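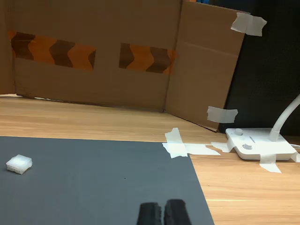 Teaching a robot to pick something up and put it down somewhere else sounds like the easiest job in the world. You've done it since you were a baby! You see a grape, you want the grape, you eat the grape. I work with robot arms, and I can tell you that my robot finds this sort of thing very hard indeed. Look at the little white block on the grey mat, and then at the two black fingers poking up from the bottom of the picture. The gap between the block and the fingers is what this whole article is about. The robot has to work out where the block is, move the fingers to it, squeeze, lift, and carry it to a lid. My project is called Kastix, and it's about how a robot can learn to do all that by copying.

## Why not just tell it?

You could try. You could write a list of instructions, something like this:

1. Move forward a bit.
2. Go down.
3. Close your fingers.
4. Go up.

A list like that works beautifully as long as the block is in exactly the right spot. Now nudge the block by the width of your thumb. The robot still moves forward a bit, goes down and closes its fingers – on nothing. Then it carries the nothing very carefully to the lid and lets go of it. (I have watched a robot do this for a whole afternoon and I still felt a bit sorry for it.)

The trouble is that a list doesn't look at anything. You never pick up a grape with your eyes shut if you can help it, and you don't think "forward a bit, down a bit" either. You look, your hand goes, and if it starts to drift off you pull it back again. We wanted the robot to do the same, so we stopped writing lists.

## Copying is harder than it sounds

The method we use has a long name, *imitation learning*. Imitation means copying. A person steers the arm and does the job properly, while the computer saves two sorts of things: what the cameras saw, and how the arm was moving at that moment. One complete go, from start to finish, is called a **demonstration**. Then the person does it again. And again. And again.

For Kastix we collected 1,830 demonstrations. If that sounds boring, well, yes, parts of it were! You get into a rhythm though, and people in our lab at Gudham started putting on music and taking turns.

Afterwards the computer goes through all of them and hunts for patterns. When the block was over on *this* side, the person steered *that* way. When the fingers were nearly touching, the person slowed right down. The computer doesn't learn any single demonstration off by heart (or we hope it doesn't, more on that in a minute). What we want it to learn is something like: "when things look like this, a person would probably move like that."

You can play this with a friend. Put a rubber on a table. Your friend shuts their eyes and holds out one hand, and you move the hand for them to fetch the rubber. Do it ten times with the rubber in ten different places. Your friend will get the feel of being moved, but with shut eyes they can't learn *why* you went left or right. Now try it with their eyes open. Much better! The computer needs the pictures and the movements together, and one without the other is no good.

## The same job from somewhere else

When I show people our table they usually want to know why we don't tidy it, and I tell them it is tidy. There's a dark grey mat with tape at its corners so it can't slide about. If the mat crept sideways while we were working, then the pictures saved in the morning and the pictures saved in the afternoon wouldn't match, and we'd have confused our poor computer for nothing. On the mat there are two loose things, the green lid and the small white object, with lots of bare mat in between.

Masking tape is very important in robotics. Nobody puts it on the posters, but I'd guess I get through more of it than a decorator. In the first picture there's even tape on the base of the lamp. A lamp that gets bumped makes shadows that go a different way, and a robot that is learning from pictures can take a shadow far too seriously. 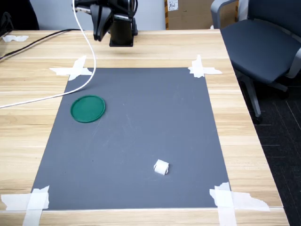

## The mistake we made

Now for the embarrassing part.

In our first tries, the person doing the demonstrations always put the white object back in its favourite place. They didn't mean to. People just have favourite places, the way you probably sit in the same seat at lunch. So nearly all of our practice had the object in one patch of the mat.

The robot loved this. It got very good very quickly, and I was very pleased with myself, and I told everyone at Tratberg (that's the bigger lab we share our results with). Then somebody from Tratberg came to visit and put the object down in a different corner. The arm swung off confidently to the favourite place and grabbed at bare mat.

It had learnt the *place* and hadn't bothered with the *object*. Scientists have a word for this, **overfitting**, and it's a bit like learning the answers to your spelling test in order. If your teacher reads out the words in a new order, you're sunk.

So we started again, and we changed three things.

- Before every go, the computer picked where the object should be put, so no person's favourite seat could sneak in.
- The lid moved as well.
- If the person steering made a little mistake and then put it right, we kept that go instead of throwing it away.

That last one was an argument that went on for ages. I wanted to keep only the neat goes. Why would you teach a robot mistakes? But think about riding a bike. Somebody who has only ever ridden perfectly straight has never learnt what to do with a wobble. The wobbly goes show the robot how to get *out* of trouble, and I was wrong, and I've said so, and I'd like everyone to stop bringing it up. 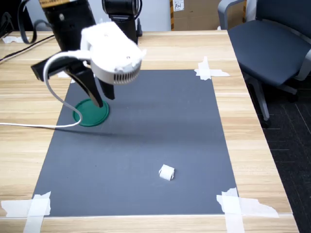
*Kourkoulas Junior Science · Issue 36 · page 2*

## So did it work?

To find out, you need a test, and a fair test has rules. Ours were decided before we started, so that we couldn't change them halfway through when it was going badly (very tempting!).

The robot gets one try each time. The object has to end up on the lid and stay there after the fingers let go. Nearly on the lid counts as a miss. Touching the lid and rolling off counts as a miss. A person isn't allowed to help, and isn't allowed to shout encouragement either, although that rule is mostly for us, as the robot can't hear.

Our new, wobble-trained robot got it right 62 times out of every hundred.

Perhaps you were hoping for a hundred out of a hundred. So was I, a bit. But remember that the old robot could hardly do it at all once we moved things about, so I'm really quite happy with 62.

We also learnt a lot from the misses. Most of them happened right at the end of the reach, when the fingers were very close. Have a look at the picture at the top of this page and find the tip of the longer finger, down by the lid. From that side, can you tell whether it is touching the rim or hovering just over it? I can't be sure. A robot looking from that same spot would have the same problem, and that's a good reason to have a second view from somewhere else. In the very first picture, you're looking from much nearer to the fingers.

Try it yourself. Shut one eye, hold a pencil in each hand and try to touch the tips together from the side. Now do it with both eyes open.

## Words to keep

**Gripper** – the robot's hand. Ours has two fingers and no thumb.

**Demonstration** – one full go at a job, done by a person, for the robot to copy.

**Imitation learning** – learning by copying lots of demonstrations.

**Overfitting** – learning your practice so exactly that you come unstuck when something changes.

## What we're doing next

We're going to try with objects the robot hasn't practised on at all. I've suggested a grape. The others are worried about the mat, and we've agreed to talk about it again in June. Before then I'd like to collect some more goes where the fingers are close to the object, as that's where the robot needs the most help, and I have already ordered more tape.

If you try the pencil test, do it with a few different people and write down how many tries each person needs with one eye shut and then with two. Have everyone sit the same distance from the table, or it isn't fair.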